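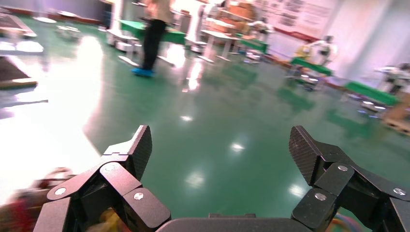

Jonas Bachmann

August, club notebook, started 16:40

Gripper open and close cycles on the wrist camera, continuing from last time. Fingers fully open at the start. Both knurled pads stay in view at full opening, so I have left the mount angle as it was.

Glare off the green floor is still the main trouble. The detector picks up the round light reflection between the pads and calls it an object. Of 562 stills from the Krawczyk script, 102 had at least one false hit, nearly all on the bright patches. Dropped exposure two steps and it got better, but the black linkage then goes too dark to find the edges. Skarphéðinn wants to mask the fingers out – fine by me, but the mask has to move with the opening.

Shoe covers on for everyone on the green, please, including visitors.

Cycle counter at 1227 when I stopped. No slack in the left finger that I could feel. Right one not checked.

To do: rerun at the lower exposure, copy the logs to Skilorby, ask Gullau for spare pad screws.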